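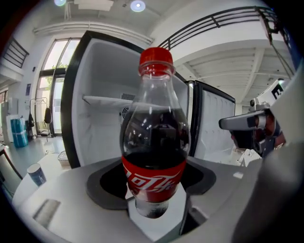
Container Deposits and the Small Office: A Personal Account

The purpose of this post is to set out how drink containers have been handled at the Munmont office over the past financial year, and to record my views on whether the current arrangements should continue. The views expressed are my own.

When the deposit scheme was extended to our district, the tenancy had one general waste bin per floor and a paper bin beside the photocopier. Containers went into whichever was nearer. I raised the matter with the building manager in September and was advised that tenants were free to make their own arrangements, provided that nothing was stored in the fire stairs.

A collection agreement was subsequently entered into with Michiels, whose depot is located on the Sturnurach road behind the tyre place. Under the agreement, a wheeled bin is supplied at no charge and the refund is credited quarterly, less a handling fee. The first year's statement recorded 3,437 containers received. Of these, 1,614 were aluminium cans and the remainder were plastic bottles and cartons. Glass is not accepted under our category of account, and staff who bring in glass are asked to take it home with them.

I had expected the figure to be lower. Our floor is not large, and I had assumed that most people drank tea. The quarterly breakdown showed a pronounced rise over summer, which coincided with the air conditioning being out of service on the western side of the building.

Three matters have caused difficulty. The first is lids. The depot prefers them removed, whereas the notice originally posted in the kitchen instructed staff to leave them on. The second is residue. A bottle returned one-third full of soft drink will, by Monday, have attracted ants, and the bin must then be hosed out in the loading dock. The third is crushed cans, which the counting machine rejects if the barcode cannot be read – a point on which several colleagues remain unconvinced.
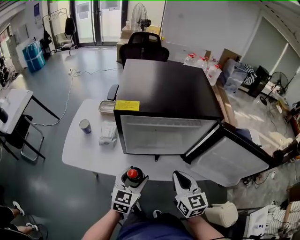
Didance wrote in response to my earlier post that the handling fee defeats the purpose, and that any office within driving distance of a depot should return its own containers and keep the full ten cents. I have given this view due consideration. It is correct as a matter of arithmetic. It does, however, presume that a member of staff is prepared to load sticky bags into a private vehicle and queue on a Sunday, when the depot is at its busiest. I did so once, with 144 bottles in the boot, and do not propose to repeat the exercise.

It is my recommendation that the agreement be renewed on its present terms, subject to a corrected notice concerning lids. The refund will continue to be applied to the kitchen account, from which milk and dishwashing tablets are purchased. Readers whose workplaces have negotiated a lower handling fee are invited to leave the particulars in the comments.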